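# Le jouet en bois, patrimoine discret des ludothèques

Longtemps considérée comme une simple annexe de la bibliothèque, la ludothèque s'est imposée dans de nombreuses communes comme un équipement culturel à part entière. Celle de Durnthorpe, ouverte dans une ancienne école de filles, prête 500 jeux et jouets à 56 familles adhérentes.

Sa directrice, Zewditu Woldegiorgis, y défend une politique d'acquisition prudente. Les jeux de construction occupent la plus grande part des rayonnages, devant les jeux de société et les puzzles. « Un jouet prêté n'appartient à aucun enfant, et chacun le traite à sa manière. Nous devons en tenir compte dès l'achat », explique-t-elle.

La durée du prêt, fixée à 25 jours, a fait l'objet de longues discussions avec les familles. Les assistantes maternelles souhaitaient davantage ; les parents d'enfants uniques s'en accommodaient fort bien. Un fonds réservé aux professionnelles – baptisé Feyisa – a finalement été constitué en novembre. 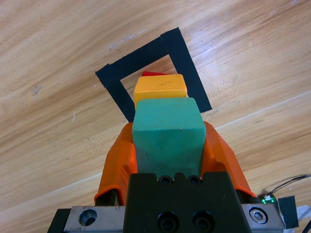

*Dernière modification de la page : novembre*

Reste la question de l'entretien. Les cubes et blocs peints portent vite des éraflures, et leurs angles s'émoussent ou s'ébrèchent. Chaltu Demissie, responsable de l'atelier, écarte les pièces fendues mais conserve celles dont seule la peinture a souffert. Cinq communes voisines lui confient désormais leurs collections, selon une convention renouvelable chaque année.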